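Why Do So Many Things Come in Plastic Bags?

Last updated: April 2025

Buy a new toy, a toothbrush, or a pair of socks, and there is a good chance you will have to open a plastic bag first. Some bags are thick and stiff. Some are so thin you can see right through them. Where do they come from, and what are they for?

What a bag does

A bag is a kind of wall. It keeps dust and dirt on the outside. Think about how far a small toy travels before it gets to you. It may ride in a ship, a truck, and a cart, and then sit on a shelf for months. Without a bag, a light-colored toy could be gray by the time you got it.

A bag also keeps parts together. If a toy comes with a tiny hat or a spare wheel, the bag stops the small part from rolling away. And a clear bag lets shoppers see what they are buying without touching it.

How the bag is made

Most clear bags start as little beads of plastic, each one smaller than a pea. The beads are melted and pushed through a ring-shaped opening, so the plastic comes out as a long tube. Air is blown inside, and the tube swells up like a balloon. The more it stretches, the thinner it gets. When it cools, rollers press it flat. Then a machine seals the tube shut at one end and cuts it — and there is your bag.

Why is it so noisy?

Try this. Hold a clear bag next to your ear and squeeze it slowly. You will hear separate clicks, not one long sound. When you squeeze thin plastic, it makes folds. Each fold bends a little, and then it snaps into a new shape all at once. Every snap is a click. Stiff plastic snaps hard, so it is loud. Soft plastic bends easily and stays quiet.

Anisa Gunawan's class in Divthorpe tested this in January. They squeezed 84 bags brought from home and sorted them into loud ones and quiet ones. Most of the loud ones were stiff. Bayu Nugroho found that he could not open a snack bag quietly, no matter how slowly he pulled.

Why is it shiny?

Smooth plastic sends light back the way a window does. A flat sheet gives you one big shine. A crumpled bag has lots of small folds that point in different directions, and each one can catch the light. That is why you see bright white lines along the creases. They also make it harder to tell what is inside.

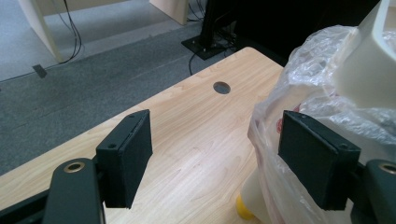
A clear bag on a table. The creases shine, but you can still spot the yellow and cream colors inside.

What to do with the bag

Keep plastic bags away from babies and pets, and never put one over your head or face. If a bag is clean and strong, you can use it again for crayons or puzzle pieces. Thin bags often cannot go in the bin at home, but some stores have a box where you can drop them off. Ask a grown-up to check the rules in your town.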